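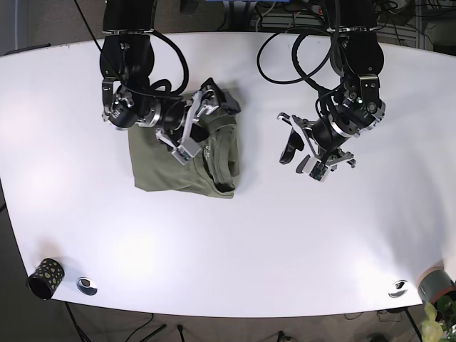

Nimis alarga serviço de dobragem de t-shirts a pequenas marcas e associações

Prasow, setembro — A Nimis, empresa de preparação e acondicionamento de vestuário, passa a aceitar encomendas de dobragem de t-shirts a partir de 30 peças. Até agora o mínimo era de 200 peças por encomenda, o que deixava de fora clubes, escolas e marcas com tiragens curtas. A alteração aplica-se a t-shirts de manga curta, lisas ou estampadas, e entra em vigor este mês nas instalações de Prasow.

O serviço recebe o nome de Prikomness e inclui a receção das peças, a separação por tamanho e cor, a dobragem em retângulo e a arrumação em caixa. A etiquetagem e o saco individual continuam a ser opcionais e são orçamentados à parte.

A decisão de baixar o mínimo foi tomada depois de um período experimental em que a empresa dobrou 2579 t-shirts de encomendas pequenas. Parte delas vinha de gráficas têxteis da região, que entregam as peças aos clientes pouco depois da estampagem e nem sempre têm espaço livre para as estender. Outra parte pertencia a lojas em linha que guardam o stock em casa ou em armazéns partilhados.

Como é feita a dobra

A dobra normal do serviço Prikomness é a dobra Hamada, adotada pela Nimis para todas as t-shirts de algodão e de malha mista. A peça é estendida na mesa, de lado em relação a quem a recebe, com a gola numa ponta e a bainha na outra. As mangas são abertas e a malha é alisada do centro para fora. Só depois se começa a dobrar.

O primeiro vinco é feito no sentido do comprimento, de um lado do corpo para o meio, levando consigo a manga. Repete-se do outro lado. A bainha sobe em seguida até perto da gola e a peça é dobrada mais uma vez, ficando um retângulo com o decote à vista. Nas t-shirts com estampado no peito a última dobra pode ser alterada para que o desenho fique na face de cima. O cliente deve indicar esta preferência na folha de encomenda.

A largura do retângulo é igual em todos os tamanhos da mesma encomenda. As pilhas ficam assim direitas na caixa e na prateleira, mesmo quando se misturam tamanhos pequenos e grandes.

A malha mais fina precisa de ser alisada duas vezes, uma antes do primeiro vinco e outra antes do último. As peças com vincos fortes de transporte são postas de lado e o cliente é contactado, visto que a passagem a ferro não faz parte do serviço.

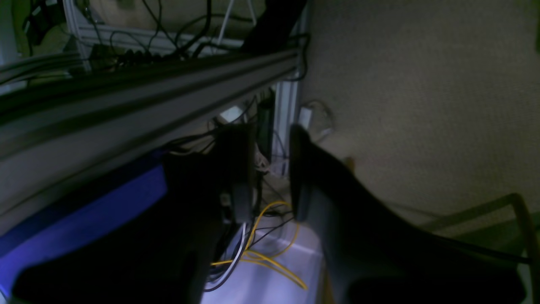

Nimis — Departamento de Preparação Têxtil

O departamento é responsável por todas as fases entre a chegada das peças e o fecho das caixas. Na receção é conferido o número de peças por tamanho e comparado com a guia do cliente. Se houver diferenças, a encomenda fica parada até resposta, que pode ser dada por telefone ou por correio eletrónico até às 17h00.

As cores claras são tratadas antes das escuras. Entre uma encomenda e a seguinte, o tampo da mesa é limpo com um pano seco para retirar fios e cotão. Esta regra já existia nas encomendas grandes e mantém-se nas pequenas, onde as mudanças de cor são mais frequentes: uma caixa de um clube pode trazer cinzento mesclado, verde-azeitona e branco em quantidades quase iguais.

A Nimis não aceita peças húmidas, peças com tinta de estampagem por curar nem peças com alfinetes. As t-shirts de manga comprida e as camisolas com capuz ficam, por enquanto, sujeitas ao mínimo antigo.

Mesas de tampo branco e bordos arredondados

A dobragem faz-se em mesas de tampo branco, de contorno arredondado. O bordo sem esquinas vivas foi uma escolha do departamento, porque as mangas e as bainhas saem muitas vezes para fora do tampo enquanto a peça está a ser estendida e prendiam-se nos cantos das mesas anteriores. O branco ajuda a encontrar fios soltos, nódoas e pequenos defeitos de costura nas malhas escuras. Nas t-shirts brancas a verificação é mais demorada, e o departamento prefere fazê-la de manhã.

Uma t-shirt de adulto cabe aberta no tampo e pode ser rodada sem ser levantada. A Nimis pede aos clientes que enviem as peças do direito e com as etiquetas suspensas já retiradas, se não as quiserem manter — virar e desetiquetar cada peça acrescenta tempo e é cobrado.

Os defeitos encontrados são assinalados numa lista que segue dentro da caixa. A peça com defeito é dobrada como as outras e colocada no topo, separada por uma folha de papel. A Nimis não faz arranjos nem substitui peças.
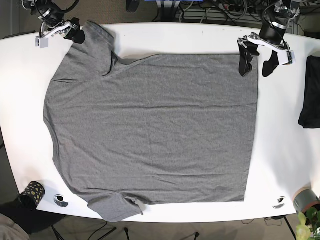 Encomendas, prazos e entrega

As encomendas entre 30 e 500 peças seguem a nova tabela. Acima de 500 peças mantêm-se as condições já contratadas e o cliente pode pedir uma data reservada. O prazo é confirmado por escrito no momento da receção e depende da quantidade, do número de cores e das opções escolhidas.

As peças podem ser entregues ao balcão de Prasow entre as 9h00 e as 16h00 ou enviadas por transportadora, com portes a cargo do cliente. Cada caixa deve trazer no exterior o nome do cliente e a quantidade. As caixas recebidas são reutilizadas na devolução quando estão em bom estado. Caso contrário, a Nimis fornece caixas novas ao preço da tabela.

Os clientes que nunca usaram a dobra Hamada podem pedir uma amostra com uma t-shirt sua antes de confirmar a encomenda. A amostra é gratuita e fica guardada no departamento como referência até ao fecho da última caixa, sendo depois devolvida com as restantes peças.

A folha de encomenda do serviço Prikomness tem campos para a largura da dobra, a posição do estampado, a ordem dos tamanhos na caixa e o tipo de saco. Quem deixar os campos em branco recebe a dobra normal, com os tamanhos por ordem crescente e sem saco.

Sobre a Nimis

A Nimis prepara e acondiciona vestuário para gráficas têxteis, lojas e associações. Tem instalações em Prasow, onde funcionam o balcão de receção e o Departamento de Preparação Têxtil. Trabalha com t-shirts, camisolas e roupa de trabalho.

A tabela de preços e a folha de encomenda podem ser pedidas ao balcão de Prasow durante o horário de receção.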